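**Week 4 handout: Can machines do the chores yet?**
*Domestic Automation, J. Peixoto*

Welcome back, everyone, and thank you for the lovely questions last week (I've kept the ones I couldn't answer!). Today we stay in simulation and think about doors and cupboards, the dull little jobs most of us get through half asleep. For a two-armed machine, a doorway with dark panelled doors already raises plenty to puzzle over, such as where to put each gripper and how much room the body needs.

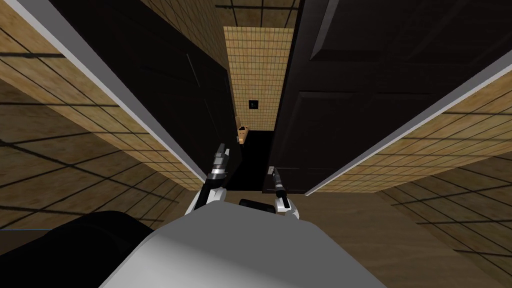 Ernő Barta wrote to me that doors are the wrong test altogether, and that he'd sooner see a machine put away one bag of groceries in a kitchen it had never met.

I have a lot of sympathy with that, but you can't put anything away until you can get at the shelf, so please bear with me a bit longer. When you read the Zotbridge notes, look at how they score a trial. They ran 500 in simulation and counted 148 as finished,

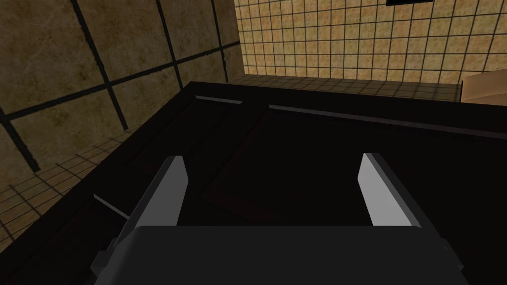 and "finished" there meant the whole chore, start to end, with no helping hand. I think that's a fair rule, even if it makes the totals look a bit grim. Plenty of colourful claims rest on counting a good grasp as a job done, so do check the definition before you get excited. 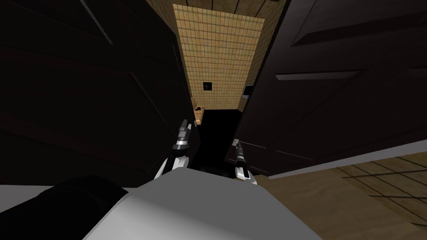
Would a good score in simulation mean the machine is ready for my kitchen?

It would mean it's worth trying there, with someone standing by. Real hinges sag and stick in ways the software may not model.

For next time, read sections 2 and 3 and bring along one chore from home, broken into steps.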